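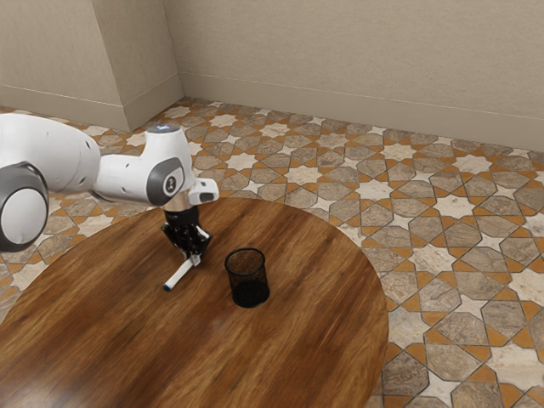 Keeping a Round Wooden Table in Good Order

Applies to solid and veneered tops with a clear finish, in daily use. Oiled tops are covered on a separate page.

Identify the finish first

Put a drop of denatured alcohol on the underside of the top, near the rim, and wait two minutes. Shellac turns sticky. Lacquer softens more slowly. Polyurethane and most factory finishes do not react. Write the result on masking tape and stick it under the table.

Routine cleaning

Wipe with a cotton cloth wrung out in plain warm water, then dry with a second cloth. Follow the grain across the full width of the top, including on a round one. Wiping in circles leaves any grit scratches at right angles to the grain, where they show most. For grease, add one teaspoon of dish soap to a quart of water and wipe again with clean water afterward.

Do not use silicone sprays. They get into small cracks in the finish and cause craters in any coat applied later. The table in the Temness house had been sprayed for years and took three washes with mineral spirits before a new coat would lie flat.

White rings

A white ring is moisture held in the finish. Leave it overnight before doing anything. If it is still there, lay a dry cotton cloth over it and pass a warm iron across, no steam, for five seconds at a time. Check after each pass. A black ring has reached the wood and will not respond to heat. 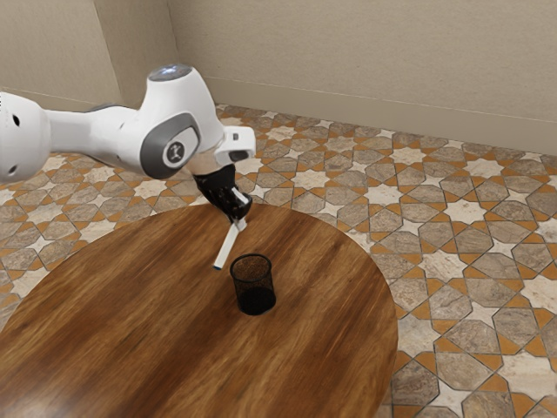
Ink is the next most common complaint on a table that doubles as a desk. Find out what kind it is before picking a solvent. Water-based ink comes up with a damp cloth if caught early. Permanent ink needs isopropyl alcohol on a cotton swab, used only on polyurethane, with the swab changed as soon as it picks up color. On shellac or lacquer, alcohol removes the finish along with the mark. A black mesh pen cup on the tabletop keeps markers from rolling, but a mesh base can scratch if it is dragged. Cut a disk of felt slightly smaller than the base and fix it with contact adhesive. Store markers capped, and check the cup for leaks when dusting.

Scratches

Fine scratches that do not catch a fingernail can be rubbed out with 400 grit wet-or-dry paper and a little mineral oil, working with the grain, then brought back with paste wax. This is safe only on a film finish of reasonable thickness. On veneer, stop as soon as the scratch fades. Deeper scratches should be filled with a wax stick one shade darker than the wood. Bořivoj Sokol at the Lellarville repair shop fills slightly proud and levels with the edge of a plastic card after 30 minutes. I have had the same result with an old hotel key.

Wobble

Tighten the fixings before adding pads. On a pedestal table, turn the top upside down on a blanket and check the bolts between the column and the top plate. Snug is enough. If a screw turns without biting, remove it, glue a hardwood matchstick into the hole, trim it flush, let the glue cure and drive the screw again.
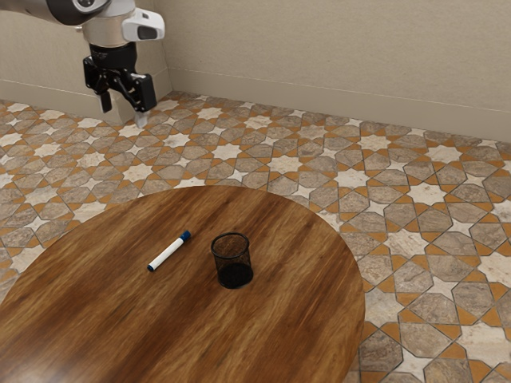
Tables on tile floors

Tile is rarely flat across a grout joint. Rotate the table a few degrees at a time until all the feet bear, and mark the position with pencil on the underside of one foot and a dot of tape on the floor. If no position works, shim the short foot with cork. Use 2 mm sheet, cut to the outline of the foot and glued to the wood.

Felt pads collect grit on tile and wear through quickly. Hard nylon glides last longer but are noisy. Replace either kind as a full set so the heights match.

Mop under the table with a nearly dry mop. Feet that stand in water draw it up through the end grain, and the finish lifts from the bottom edge. Two thin coats of shellac on the bare underside of each foot will slow this down.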